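The Ferry to Tralesholm

The last boat left at ten past four in November, and Lurdes Cunha had missed it by the length of the pier. She stood with her bag against her shin and watched the stern light go around the breakwater. A man in a yellow coat was coiling rope.

"Next one's six in the morning," he said.

"Is there a hotel?"

"There's Macedo's. It's over the hardware store. Ring twice, he's deaf on one side."

She had come to Plendholm by bus to sell a house she had never lived in. Her aunt had left it to her, along with a letter from the bank and a key that did not fit the front door. The house was on Tralesholm, the smaller island. The buyer was meeting her there at nine. His name was on a card in her pocket and she had already forgotten it.

Macedo was a short man in a cardigan. He gave her the back room for forty a night and asked whether she ate fish. She said she did. He put a plate in front of her at a table in his own kitchen and sat down across from her with the newspaper.

"You're Berta's niece," he said after a while.

"How did you know?"

"You hold the fork like her."

Lurdes looked at her hand. She had met her aunt four times, the last time at a funeral where they had stood on opposite sides of the hole. Her mother and Berta had quarreled over a boat engine before Lurdes was born, and the quarrel had gone on after the engine was scrapped and the boat was sold.

"Did you know her well?" she asked.

"She ate here when the boats were off. She owed me 400 when she died." He turned a page. "I'm not asking for it."

"I can pay you when the house sells."

"I said I'm not asking."

He got up and took down a tin from the shelf over the stove, and she thought he was going to show her a bill. It was full of buttons. He poked through them and came up with a brass key, which he laid beside her plate.

"She changed the lock two winters ago," he said. "Didn't tell the bank, I guess."

The Box

She slept badly. The wind got into the window frame and hummed there. Around three she gave up and sat on the bed with the lamp on, going through what the lawyer had mailed her, which was mostly tax receipts. Berta had kept all of them, clipped by year, with the year written on a scrap of cereal box.

There was also a list in Berta's handwriting, headed THINGS TO GO TO L. It had nine items on it. A lamp, a set of pans, a blue coat, a radio. The seventh said "sewing box, and what is in it." Lurdes did not sew. Her mother had, and she had kept her thread in a box with a handle that Lurdes was not allowed to carry.

She read the list again and turned off the lamp.
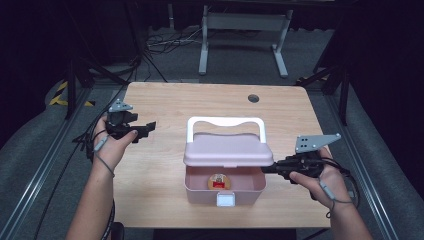
The House

The morning boat was called the Berkura and it carried the mail, a crate of hens and Lurdes. The crossing took forty minutes. She stood outside for all of it, and when they came in under the hill she could pick out the house from the lawyer's photograph, white with a green door, the last one before the rocks.

Macedo's key turned on the first try.

The kitchen was cold and very clean. There was a cup upside down on the drainboard. The blue coat hung behind the door, and the radio stood on the windowsill with its antenna up. She went through the rooms with the list in her hand, and by half past eight she had found everything on it but the sewing box.

She looked under the bed. She looked in the closet, on top of the closet, and in the shed, where there was a stack of crab pots and a smell of diesel. At the back of the shed something large sat under a tarp. She pulled the tarp off by one corner.

It was a boat engine. It had been cleaned and painted gray, and a paper tag was wired to the fuel line with her mother's name on it.

Lurdes sat down on a crab pot. She was still there when she heard the gate, and then a man's voice calling hello at the green door.

"Back here," she said.

The buyer was younger than she had expected. He shook her hand and looked past her at the engine.

"Does that come with it?"

"No."

"Does it run?"

"I don't know," Lurdes said. "Do you know anything about them?"

"A little." He took off his jacket, looked for somewhere to put it and hung it on a nail. He crouched and turned something with his thumb. "You'd need fuel. And a battery. Who's it for?"

"My mother."

"Is she here?"

"She's in the city. She gets seasick now."

He nodded as if that was a usual thing to hear. Down at the landing the Berkura blew its horn for the return trip. Lurdes listened to it, and then she went to see if there was any coffee in the house.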